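Walville Library News
July 22, 2018

The seed library is back, and it's bigger than ever!

If you missed it in March, the seed library lives in the old card catalog by the front windows. You pull a drawer, pick what you like, and take it home to plant. No card needed, no fines, no due date.

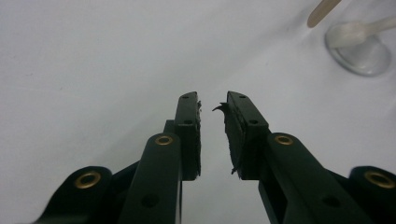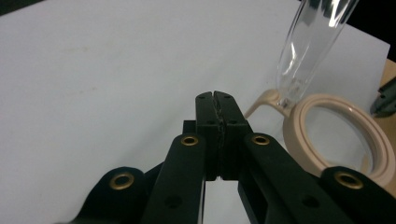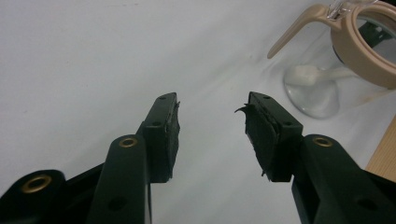
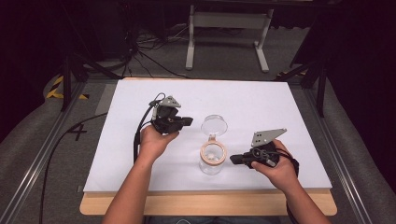 We started the year with 140 packets and honestly weren't sure they would all find a home. They were gone before the lilacs bloomed! Since then people have been dropping off so many seeds from their own yards that the catalog now holds 718 packets, and we had to clear out three more drawers (goodbye, old map index) to fit the beans alone.

The fall planting drawers open this week, and there is still plenty of time to get a second garden in. Kale, spinach, radishes, turnips and peas all do well here if they go in the ground before the middle of August. Radishes are my favorite for kids. They come up so fast that you can go out every morning and see a difference, and even children who won't eat them love pulling them up.

We also have a tomato worth getting excited about. It came to us labeled only "Tukano," in pencil, on the back of a bank envelope, and the plants in the bed by the book drop are now taller than the bike rack. The fruit is orange with a little green at the shoulders, very sweet, and just about perfect on toast. If you know where it came from, please tell the front desk. We would love to write its story on the packet.

Saving your own seed is easier than it sounds. Beans and peas can dry right on the vine until the pods rattle. Lettuce takes more patience, and squash will cross with its neighbors, so you may get something strange next year (last summer's pumpkin-zucchini was a big hit at our potluck, but nothing we'd promise to repeat). Write the plant name and the year on the packet, and add a note if it did well in shade or in our heavy clay.

Please limit yourself to 3 packets per visit through the end of the month. Returns go in the green tin at the front desk.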